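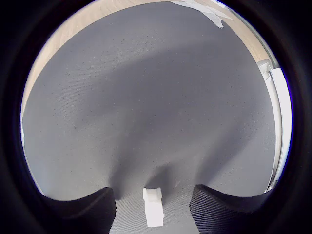 My pension has been a mystery to me for most of my working life

I found the first statement in a shoebox. It was from a job I had straight out of college, at a firm called Rorent that made parts for vending machines, and I had forgotten I was ever in their pension scheme. I'd forgotten most things about Rorent, if I'm being truthful, apart from the canteen's cheese pie and a stapler I was very fond of. But there it was in black and white: a deferred pension, a membership number and a phone line that no longer connects to anything.

I turned 50 in January, which is what started all this. A birthday card arrived from my sister with a joke about slippers, and then two days later a letter came from my current scheme inviting me to think about my retirement date. I put the letter behind the toaster. It stayed there for weeks, getting crumbs on it, while I told everybody who asked that I was "looking into it".

I wasn't looking into it. I write about food and gardens and the odd walking holiday for a living, and money has always been the thing that happens in the background (or doesn't). I pay my tax, I keep my receipts in a carrier bag, and when somebody on the radio starts talking about annuities I go and put the kettle on. But I got to the bottom of the shoebox that evening and found two more statements, and it seemed silly to go on pretending they were somebody else's problem.

So, the hunt. I had worked for Rorent, then for a small publisher called Lavoie, then for Clalledis, which ran a chain of garden centres and had me writing plant labels and the members' newsletter. After that I went freelance, had a few lean years when I paid into nothing at all, and ended up where I am now, half employed and half not. That's 3 old pots to track down, plus the one I'm paying into, plus the State Pension. Plenty of people my age have more. A friend of mine changed jobs almost every year in her twenties and reckons she has left little heaps of money all over the Midlands.

I began with the government's Pension Tracing Service, which is free and which I would urge you to use before you type anything into a search engine. The adverts that come up beside it can look terribly official. What the service gives you is contact details for a scheme. It won't tell you whether you've got a pension in it or what it's worth, and I had somehow got it into my head that I'd be handed a total, like the number at the bottom of a till receipt. What I got was an address in Swindon.

Still, an address in Swindon was more than I'd had. Rorent, as was, had been bought by a bigger company, and that one had been bought by another, and the pension scheme had been passed along each time like an unwanted Christmas cake. The administrators wanted my National Insurance number, my dates of employment and every address I'd lived at since I left. Every address! I sat at the kitchen table with an old diary and a mug of tea and tried to remember the postcode of a flat above a launderette. I could tell you exactly what the launderette smelled like. The postcode took an hour.

They wrote back after a month. The pension is a defined benefit one, the old-fashioned sort that pays a set income based on your salary and how long you were there. I wasn't there long and my salary was tiny, so the figure at the top of the letter was £540 a year, payable from the scheme's normal retirement age. I read it three times. Then I rang my sister and shouted it down the phone, because £540 a year for something I'd forgotten about felt like a small win on the horses. She pointed out that it was a bit more than ten pounds a week. I said I was quite aware of that, and that ten pounds a week would keep me in cheese pie.

Lavoie was easier and duller. That pot is a defined contribution one, so it's a sum of money invested in funds that go up and down, and it had been sitting in whatever the default was when I left. The provider had my old address, naturally, so years of annual statements had been dropping onto the mat of whoever lives there now. I'm sorry, whoever you are. Once I had proved I was me, they set me up with an online account, and I spent a happy evening changing my contact details and then an unhappy one reading about charges.

Charges are worth the unhappy evening, though. I had never once asked what I was paying for any of this. Older pots can cost more to run than newer ones, and a small difference in the percentage nibbles away at the money for decades. Mine turned out not to be shocking. It was higher than the one I pay into now, and when I saw the two side by side I began to wonder whether I ought to put them together.

I got carried away at this stage. Consolidating sounds so tidy, doesn't it? One pot, one password, one letter a year. I was all ready to sweep the lot into a pension app called Trirkel, mainly (I blush to say) because a colleague had it on her phone and the colours were nice. I'd filled in half the form before I read the part that asked whether any of my old pensions came with guarantees.

I had no idea, so I rang up and asked. It's a question I'd never have thought of, and for me the answer mattered. The Rorent pension is a promise of income, and moving it would have meant swapping that promise for a lump of money that I'd have to make last. The Clalledis one has a guaranteed annuity rate tucked away in the paperwork, which could be worth a fair bit more than I'd be offered on the open market when the time comes. If I had transferred it on a whim, the guarantee would have gone. I closed the form and went and did some weeding.

In the end I've moved just the Lavoie money, and I moved it into my current workplace scheme, where the charges are lower and I already know the password. It took five weeks and one very patient man on a helpline. There were no exit fees, but I did ask, and then I asked again in case the first answer had been a mistake.

Then there was the State Pension. You can check your forecast online, and I'd put that off more than any of it, knowing about those lean years. Sure enough there were gaps in my National Insurance record. The years were listed down the page, some marked full and some marked not full, and it was a peculiar feeling to see a whole bad patch of my life summed up like that. I could remember what I was doing in nearly all of them. Mostly I was waiting for invoices to be paid.

You can sometimes fill gaps by paying voluntary contributions, but it isn't always worth it. It depends on how many years you've already got and how many you still have time to build up, and there are limits on how far back you can go. I've got a good stretch of work left in me, so I may reach the full amount without paying for any of the old years. I'm going to speak to the Future Pension Centre before I hand over a penny. I've written that on the calendar, for the week after the plumber.

The letter behind the toaster has been answered as well. I told them 67, for the time being, and the sky didn't fall in. I used to say I'd stop at 60 and grow dahlias, back when 60 seemed to belong to a different species. I could still drop to three days a week by then if the sums allow it, and I've started putting in an extra slice each month to see how it feels. So far it feels like fewer takeaways.

If you've got a shoebox of your own, have a rummage. Look for anything with a scheme name or a reference number on it, old payslips included, and write down the dates you worked for each employer before you ring anybody. If you're 50 or over and have a defined contribution pot, you can book a free appointment with Pension Wise, and I've had mine. It lasted nearly an hour, it was done over the phone, and I wore my gardening trousers. The woman I spoke to didn't tell me what to do, as that isn't what the service is for, but she did explain tax-free cash in a way that I could repeat to my sister afterwards without getting muddled.

I now have a folder. It's green, it has dividers, and it lives on the shelf next to the cookery books. The carrier bag of receipts is still on the back of the door, but I'm leaving that until the tax return.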